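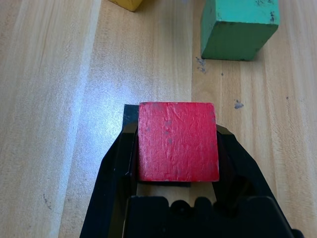

Contents Previous chapter Next chapter Glossary Index

Chapter 3
Gathering Demonstrations

A learning system can be no better than the examples from which it learns. Earlier chapters treated the policy as a function to be fitted and took the training set as given. The present chapter considers where that set comes from, who produces it, and how decisions made at the workbench appear later in the behavior of the trained system.

The chapter follows one task throughout. Colored blocks are placed on a table, and an operator guides the arms so that one block is set upon another. The task is simple to state and easy to judge, and it requires most of the skills found in longer work: approach, grasp, lift, alignment, and release. A single completed attempt, together with the camera views and joint readings recorded during it, is called an episode.

Three matters must be settled before the first episode is recorded. The starting arrangement must be defined, including how far the blocks may be moved or turned between attempts. The end of the episode must be defined, so that two operators would stop at the same point. The written instruction paired with the episode must also be fixed. "Stack the blocks" and "put the green block on the red block" describe different tasks, and a record labeled with the first cannot later be used as though it carried the second. 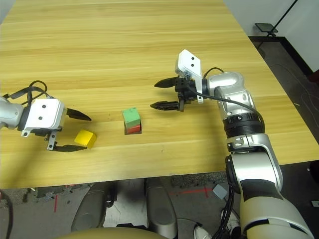
Variation should be planned in advance. In the Domercombe collection, which supplies most of the data for the exercises, Lindiwe Makhubela and Ilir Golob set a target of 1,000 episodes and reviewed the work at 601. The review found that operators had favored the left arm in nearly all attempts that allowed a choice. The remaining sessions were assigned by arm, and the earlier episodes were kept with a note of the imbalance.

Failed attempts call for similar care. A dropped block followed by a clean recovery may be of great value to the learner, while an attempt abandoned midway is usually set apart. The rule adopted must be written down and applied by every operator. Section 3.4 reproduces the rule sheet prepared by Annunziata Marino, and Section 3.5 describes a check in which 70 episodes are labeled a second time by a person who did not record them.

Readers should have completed the calibration procedure in Chapter 2 before beginning the laboratory work. The terms "episode," "operator," and "reset" are used from this point in the senses given in the Glossary.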